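机器人示教

机器人示教(又称示范编程、演示学习中的数据采集环节)是指由人通过直接牵引、远程操纵或穿戴式装置,使机器人执行机构完成一项作业,同时记录其状态量与传感量,供后续回放或训练控制策略使用的方法。所得记录称为“示教轨迹”或“演示”,一次完整的作业过程称为一个“回合”。

本条目主要叙述以手动牵引和遥操作方式进行的示教,离线编程与纯仿真生成的轨迹不在讨论范围之内。

目录
1 术语
2 历史
3 方式
3.1 牵引示教
3.2 主从遥操作
3.3 手柄与空间鼠标
3.4 手持夹爪
4 记录内容
5 视角配置
6 作业对象
7 采集规程
8 质量判定
9 局限
10 参见
11 讨论摘录

1 术语

“示教”一词在工业机器人领域沿用已久,原指操作者借助示教器逐点记录关节位置,再由控制器按插补方式回放。在学习型控制领域,该词的含义有所扩展,示教者不再给定离散路点,而是给出连续的动作序列,由算法从多个回合中归纳出观测与动作之间的映射。

两种用法在中文文献中并存。为避免混淆,部分作者以“点位示教”称前者,以“演示采集”称后者。英文文献中与后者对应的说法有 demonstration、teleoperation data 等,译名尚不统一。“遥操作”与“远程操作”在多数场合可互换,但前者通常要求操作者的输入与机器人运动在时间上连续对应,后者还包括下达高层指令后由机器人自行执行的情形。

“主端”指操作者接触的输入装置,“从端”指实际与环境接触的机械臂或夹爪。个别规程改用“引导端”与“跟随端”,含义相同。

2 历史

早期的遥操作机械手用于隔离环境下的物料搬运,主端与从端之间以连杆或钢带直接传动,操作者隔着观察窗作业。电气伺服取代机械传动以后,主从两端可以分置,位置信号得以记录,示教与回放由此成为可能。喷涂作业中曾较多采用牵引示教:熟练工人握住机械臂末端走完一遍喷涂路径,控制器按固定周期采样并复现。

此后点位示教在焊接、码垛和上下料中占据主流,连续轨迹的示教一度只见于少数工艺。模仿学习方法的发展使连续示教重新受到重视。与早期不同,此时记录的目的在于训练,单条轨迹是否可直接回放已不重要,回合的数量、初始条件的分布以及观测与动作的同步精度成为主要指标。

低成本主从装置出现后,示教工作逐渐从专门实验室扩展到一般工作间。Bozkurt 采集平台属于这一类,其主端与从端采用相同的关节排布,省去了逆运动学求解;Rito 手持夹爪则取消了从端机械臂,由示教者直接持夹爪操作物体。

3 方式

3.1 牵引示教

牵引示教要求机械臂处于重力补偿或零力控制状态。示教者握住末端或连杆,带动机械臂运动,关节编码器记录位置。其优点是示教者能直接感受机械臂的可达范围和奇异位形,缺点是示教者的手和躯干往往进入相机视野,所得图像与自主执行时的图像不一致。

常见的处理办法有两种。其一是先牵引、后回放,仅在回放时记录图像。其二是将相机固定在腕部并朝向指尖,使人手处于视野之外。前者对物体复位的要求较高,回放前物体须恢复到牵引开始时的位姿,否则图像与动作不对应。

牵引示教中夹爪的开合通常由末端按钮控制。按钮位置不当时,示教者按压按钮的力会叠加到末端,在轨迹中形成短促的位置扰动,多出现于闭合动作前后。

3.2 主从遥操作

主从遥操作中,示教者操纵主端,从端实时跟随。主从同构时,关节角可逐一映射;主从异构时,一般在末端位姿空间内映射,再由逆运动学求得关节角。

无力反馈的系统中,示教者依靠视觉判断接触。夹持薄片或软质物体时,指尖与台面的距离不易目测,示教者倾向于下压过深。带力反馈的系统可缓解这一问题,但主端的阻尼和摩擦会使长时间操作更易疲劳。

通信与控制延迟直接影响动作形态。延迟较大时,示教者会采取“移动—等待—修正”的策略,轨迹中出现大量停顿。这类停顿若不加处理,策略可能学到在相似观测下保持静止的行为。

3.3 手柄与空间鼠标

以手柄或空间鼠标输入末端速度,设备简单,适用于自由度较低或动作较慢的作业。其轨迹多呈分段特征,平移与旋转往往先后进行,较少同时发生。需要沿斜向接近并同时调整腕部姿态的作业,用此方式示教耗时较长。

3.4 手持夹爪

手持夹爪由示教者单手或双手握持,夹爪上装有相机和惯性测量单元,位姿由视觉惯性里程计估计。由于不需要机械臂在场,采集地点不受限制。所得位姿须经可达性检查,超出目标机械臂工作空间或关节速度限值的回合不能直接使用。

4 记录内容

一个回合的记录一般包括关节位置与速度、末端位姿、夹爪开度、指令量、各相机图像以及时间戳。部分系统另行记录关节力矩或指尖力。

指令量与实测量应分别保存。以主从系统为例,主端位置为指令,从端位置为实测,两者之差在接触时增大,隐含了示教者施加的力。若只保存从端实测位置,策略在夹紧阶段输出的开度将等于物体宽度,夹持力不足。

时间戳应在传感器侧产生。图像在主机侧打时间戳时,传输与解码的耗时计入其中,且随负载变化,事后难以校正。

Mistero 记录格式将上述各量按流分开存储,各流保留原始频率,对齐工作留待读取时完成。Cludo 标注工具可读取该格式,并在时间轴上标记接近、接触、夹紧、移送、释放等阶段。

5 视角配置

相机配置分为固定视角与腕部视角。固定视角相机装于支架,覆盖整个工作区,用于确定物体的大致位置;腕部视角相机随末端运动,用于接近与夹持阶段的精细定位。

腕部相机的安装应使指尖始终位于图像内。指尖在图像中的位置固定,为策略提供了稳定的参照:物体相对于指尖的偏移可直接由图像读出,对相机与机械臂之间标定误差的敏感度较低。其代价是视野较窄,细长物体的一端常落在图像之外,物体被举起后背景变化剧烈。

两种视角并用时,应保证在任一时刻至少有一个视角能见到待操作部位。仅有腕部视角的配置适用于台面平整、物体数量少的作业。

台面的反光与接缝属于常见干扰。反光区域随腕部姿态移动,在图像中可能与浅色物体混淆;接缝位置固定,策略有时以其作为定位线索,更换台面后成功率下降。规程中通常要求在不同台面位置、不同照明下分别采集。

6 作业对象

示教对象按形变特性可分为刚体、铰接体与柔性体。刚体的位姿可用六个自由度描述;铰接体需附加关节变量;织带、绳索、布料等柔性体的构形维数较高,通常不作显式描述。

由柔性部分与硬质部分连接而成的物体,如钥匙挂绳,介于两类之间。这类物体放置于台面时,织带环的朝向、细绳的弯曲与硬质端的朝向可以各不相同,夹持部位的选择因而影响后续动作。夹持硬质端时,位姿较易控制,柔性部分随之拖动;夹持织带时,硬质端在提起后下垂并摆动,插入或悬挂前需等待其稳定。示教前应规定夹持部位,同一任务中混用两种做法会使动作分布呈双峰,回归型策略易输出两者之间的无效位置。

夹指表面的纹理影响薄织带的夹持。光滑指面在侧向受力时易打滑,细纹指面较为可靠,但对涂层表面可能留下压痕。

7 采集规程

以 Bozkurt 平台的一份桌面作业规程为例,该规程日期为2018年11月24日,次年2月修订,主要条款如下。

每项任务的目标回合数为2000,由4名示教者分担。示教者轮换时不更换机械臂,以免关节零位差异混入数据。

回合开始时,夹爪处于张开状态,末端停在规定的起始区域内。物体的初始位姿由随机表给定,不由示教者自行摆放。随机表包含89种初始布置,用完后重新排列。

接近阶段应一次到位,避免在物体上方反复调整。夹指触及台面时应立即停止下降。夹紧之后允许短暂停留,停留时间不作记录要求。

失败回合不删除,标记后单独存放。示教者在失败后自行恢复并完成任务的,标为“含恢复”,与一次完成的回合分开统计。

修订版增加了关于腕部相机镜片清洁和夹指紧固件检查的条款,并将连续操作时间上限定为56分钟。

8 质量判定

质量判定分为自动检查与人工复核。自动检查包括时间戳单调性、丢帧、关节限位、指令与实测偏差等项目。人工复核由未参加该回合的人员观看回放,确认阶段标注与任务结果。

轨迹平滑度曾被用作质量指标,但平滑的轨迹未必适于训练。示教者熟练后动作加快,接近阶段的图像样本随之减少,而该阶段恰是策略误差较大之处。有的规程因此限制末端在接近阶段的最大速度。

回合之间的一致性同样需要权衡。一致性过高时,策略一旦偏离示教分布即缺乏可参照的样本;一致性过低则所需回合数增加。“含恢复”回合在训练集中的比例,各规程规定不一。

9 局限

示教数据的质量受示教者能力约束,示教者无法完成的动作不能经此方式传授。从端速度、带宽与夹爪自由度同样构成上限。

示教者可利用机器人观测之外的信息,例如从侧面直接观察指尖与物体的间隙。此时记录下的动作依据不在观测之中,策略难以复现。要求示教者仅看相机画面操作可消除这一差异,但操作难度和耗时均增加。

更换夹指、相机或安装支架后,旧有数据是否可用,需逐项评估。指尖在腕部图像中的位置改变时,旧数据一般不宜与新数据直接合并。

10 参见

主从控制;零力控制;模仿学习;视觉伺服;柔性物体操作;手眼标定

11 讨论摘录

以下内容摘自本条目讨论页,涉及第4节与第7节。

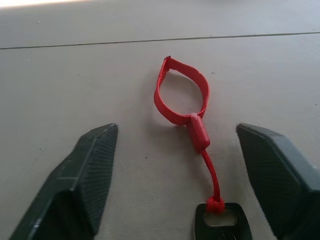 匿名读者认为,第4节关于指令量与实测量分别保存的说法应当补充手持夹爪的情形,这类装置没有从端,开度只有一个读数,夹紧阶段的指令须另行构造,常见做法是在实测开度上减去一个固定偏移。该读者还指出,第7节规定失败回合单独存放,却没有说明“含恢复”回合中失误的那一段动作是否参与训练,建议在阶段标注中增设“失误”一项,使该段可以单独屏蔽。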